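Building a Portfolio Site Theme for Photographers
Final report, Web Publishing, Dunmore
Yesenia Cabrera

1. What the project was

The task was to take a free blog template and change it until a photographer could use it as a portfolio. I started from a two-column template meant for general blogs and named my version Plemeo. The work took 6 weeks and was done alone, apart from the testing.

2. Starting point

The original template put the post title and date first, with a small thumbnail to the left of the text. For a photo site this is the wrong order. The sidebar also took up a third of the width on every page, and on a phone it dropped below the posts, where most people would not scroll.

I looked at 18 other free templates before changing anything. Most of them loaded every post at full size on the home page. Only four had a separate page layout for a single picture.

3. Changes

I removed the sidebar and moved its links into one menu bar at the top. The home page became a grid, three across on a desktop screen and one across on a phone. Clicking a picture opens the post, with the photo first, then the caption, then the comments.

The label pages were harder. Blog labels are listed by default in alphabetical order, and a photographer may want weddings before animals. I ended up writing the menu by hand in the template file. It works, but the owner has to edit the file to add a new label.

The style sheet went from 553 lines to less than half of that. Most of what I cut was for widgets the theme no longer has.

4. Test posts

I filled a test blog called Peltau with posts of different lengths and with both wide and square pictures. Square pictures were cropped badly in the grid at first, so I set the grid cells to a fixed ratio and centered the picture inside them.

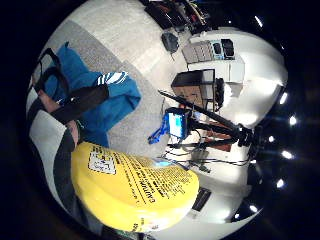
Shirley Nuttall tried the test blog on her phone and said the menu was easy to find but the comment box was too far down, and that she would have left before reaching it. I moved the related posts under the comments after that. She also asked for a search box, and I did not have time to add one.

5. What is left

The archive page still uses the old layout. Captions longer than two lines push the share buttons out of place in one browser. I plan to fix both in May and then put the template up for download with a short install guide.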